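The robotics club at Flotuvville High met in the old weight room, and by September they had one arm and one job for it. The Wondberg contest wanted laundry moved from a bin to a table. Vilhjálmur Mikkelsen had logged 551 tries.

"Run it again," said Lasta.

He sent the arm down. It went in faster than he had planned.
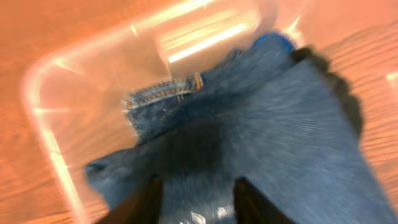 Try 552: jeans, clear bin.

"You're too low," she said. "Go for the waistband. It's thicker."

"It keeps going for the middle."

"Then tell it to stop."

He changed one number and saved the file. The club had spent 888 dollars on the arm – bake sales, mostly – and Mr. Avotiņš asked about it every week. Vilhjálmur wrote the new number on his hand in case the laptop died.

"Twenty minutes till the bus," said Lasta.

He pressed the key, and they both leaned over the bin.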